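Lists > Skandstead Makers > Gripper build > Thread

Re: [gripper-build] Linkage slop and pad material
January, posted by Nithin Lobo

Bangles and bead bracelets in a box lid, on the bed at home, both hand units in use: 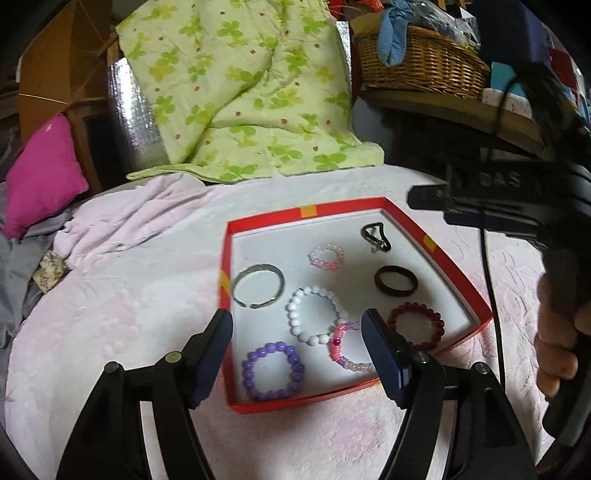
Revathi Annamalai wrote:
> I would leave the bracelets until the linkage is sorted. My pair
> has the same play in the inner pivots and it only gets worse with
> use. If the tips don't meet in the same place twice, you can't
> tell whether a dropped bangle is down to the pads or the pivots.
> Also, what are you using under the pads? The foam I had from
> Panicker went hard over the winter and I've gone back to plain
> rubber sheet. Does anyone still have the drawing for the longer
> outer arm?

Fair point about the pivots. I took the left finger apart last night and the inner hole had gone oval. I've reamed it out and put in a brass bush, which has taken out most of the play. The right one is still as built, so I can compare the two for a while before I do the same to it.

For anyone doing this job, drill the bush after you press it in. I did it the other way first and it closed up enough to bind the screw. Threadlock on the outer screw only. If you put it on the inner one you will not get the finger apart again without heat, and the printed arm won't like that.

Pads: no foam at all on these. They are the soft printed ones from the Drotia files, printed slowly, with 15 per cent infill. I tried 34 first and they were too stiff to follow anything round. Wipe them with a damp cloth before a session, as they pick up fluff from blankets and it makes a real difference to the grip.

On bracelets as a test, I'd still keep them in. A solid bangle and a strung one need different handling. With the strung ones you have to pinch a bead or two and lift slowly, and the rest hangs down and swings. With a hard bangle, a bit of slop at the tip is enough to make it turn as you close. My hand learns to correct for that without my noticing, and then it ends up in the recordings, so Revathi is right that it wants fixing first. I've put the earlier ones in a separate folder on the Prurnura drive and marked them as old linkage.

The longer arm drawing is in the same place, under "arms". It is revision 19. Ignore the ones before it – the hole spacing is wrong.

One question back. Has anyone found a thinner cable that lasts? Mine is fine on a bench but it drags when I work over bedding, and I keep having to flick it clear with my wrist. I have 800 mm of it now and could probably lose a bit.

I'll bring the left finger to the next workshop evening if anyone wants to feel how it moves with the bush in.

Nithin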